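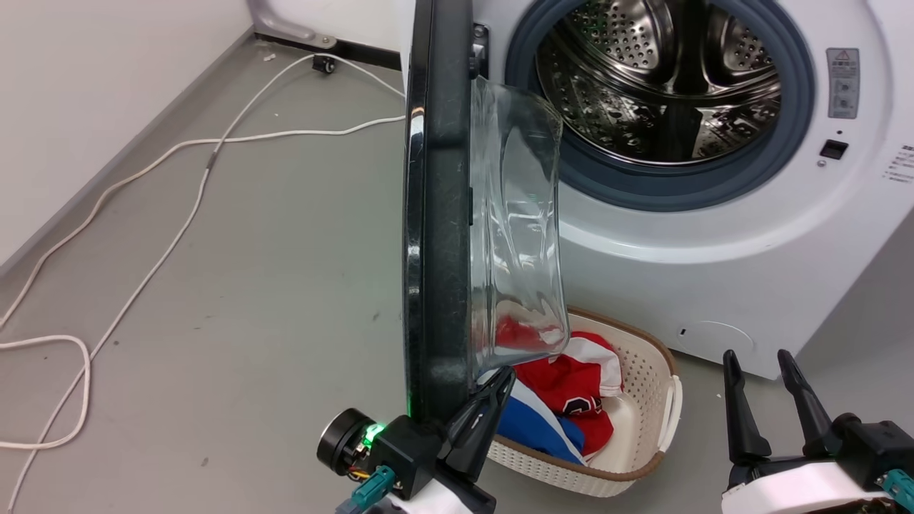 Diary of the House: Laundry Room
3/20/19

Filed under: House Notes, Washing and Linen
4 comments | 12 shares

The laundry room was opened at the usual hour and the first wash of the morning was put in without difficulty. The weekly rota had been left on the door by Guilan Cao, who has charge of the linen until September. Residents are reminded that the rota is the only record of turns. Notes left on the lids of baskets will not be treated as bookings, and two such notes were taken down today.

The principal business was the sports kit. Kullasura House played on the lower field yesterday and the whole of the kit came across the yard in one net bag, still inside out. It was sorted before breakfast. Shirts with printed numbers are to be washed at a low temperature and turned so that the print is on the inside. This was agreed last term and has not been followed by everybody. Two of the older shirts have begun to crack across the figures, and the house does not have the funds to replace them before the end of the season.

It is again recorded that red items must be kept out of the white wash. The matter of the pink pillowcases was closed some weeks ago and the entry will not be repeated here, except to say that the pillowcases remain in use in the guest room. Garments in mixed colours, red and white together, should be treated as red. Boyang Qiu asked at the morning meeting whether the same rule should apply to blue and white. The view taken was that it should, at least for the first three washes, and the card on the wall will be altered to say so.

Attention was given to the door seals. A smell had been reported by the second floor, and on pulling back the fold of the rubber a quantity of grey fluff was found, together with a hair grip, a bus ticket and a button from a school coat. The seals were wiped with a cloth and warm water. The person taking out the last load of the day is to wipe the seal and leave the door of the machine open overnight. This has been asked for before. The door was found shut on three mornings this month.

The button is in the dish on the windowsill and may be claimed.

Washing powder stands at 6 boxes, all of the Prolloner plain sort. The Xie liquid was tried for a fortnight and was not liked; it left the towels stiff and the cost was higher. What remains of it may be used for floor cloths. The order for the coming quarter has been written out and will go to Uten with the kitchen order, which saves a second delivery charge. Residents who prefer their own powder may keep it on the lower shelf, named.

The baskets were also looked over. A basket should stand below the door of the machine when a load is put in or taken out, so that small things do not fall to the floor and travel under the machine. Socks are the chief loss. The odd sock box now holds 63, and after long discussion it was decided that it will be emptied at the end of term. Some of these socks have been with the house longer than most of the residents. Baskets are to be returned to the shelf when the load is hung out, and should not be taken up to bedrooms, where they are used for books.

A complaint was received concerning wet kit left in a basket over the weekend. The complaint was upheld. No name was given and none was asked for, though the shirt had a number on it and the matter was therefore not very difficult to settle. The owner has apologised and has taken a turn at folding sheets.

The drying lines were full by midday. There was a fair wind from the west and the towels came in before tea — the first time this year that nothing has had to be finished on the radiators. Sheets for the upper corridor were folded and put away in the tall cupboard. Pillowcases are short again.

For tomorrow: the guest bedding, the kitchen cloths at the hottest setting, and what is left of the football kit. The filter at the foot of the machine is due to be cleaned, and a shallow tray and an old towel should be brought down beforehand. Guilan Cao has the key to the powder cupboard.

Tags: laundry rota, sports kit, house diary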